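How a Robot Practises Inside a Computer
Clodska Robot Club, Years 5 and 6
23 April 2021
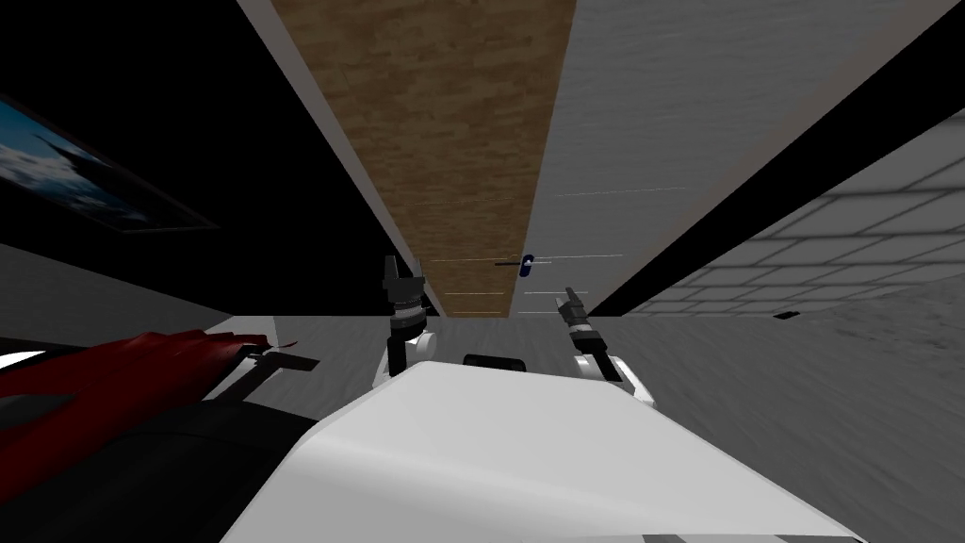 The club's practice room, drawn by a computer. Both grippers are open.

A simulation is a copy of a place made from numbers. The computer stores the size, position and colour of each object, then draws the room from those numbers. It also works out how things should move when they are pushed or dropped.

Our club project is called Kurnitz. The task is to pick up an item and put it somewhere else. Each arm on the robot ends in a gripper with fingers that close like a pair of tongs.

One try is called a run. A run works like this. The program reads where the item is. It works out how each joint must turn. The arms move in small steps, and after each step the program checks the positions again. If the item falls, the run is marked as a miss and the room is reset.

Rakiya Shehu wrote the part that resets the room. Uchenna Ezeani wrote the part that keeps the score. A run can have up to 200 steps. In the first set of 19 runs, the program scored 12.

A simulation is not exact. Real cloth folds in ways that are hard to calculate, and real floors are not perfectly flat. To allow for this, the program changes the weight of the item a little before each run.

In May we will start the long test, which has 1000 runs.

Words to know
Joint: a part that lets an arm bend or turn.
Gripper: the hand of a robot.
Reset: to put everything back to the start.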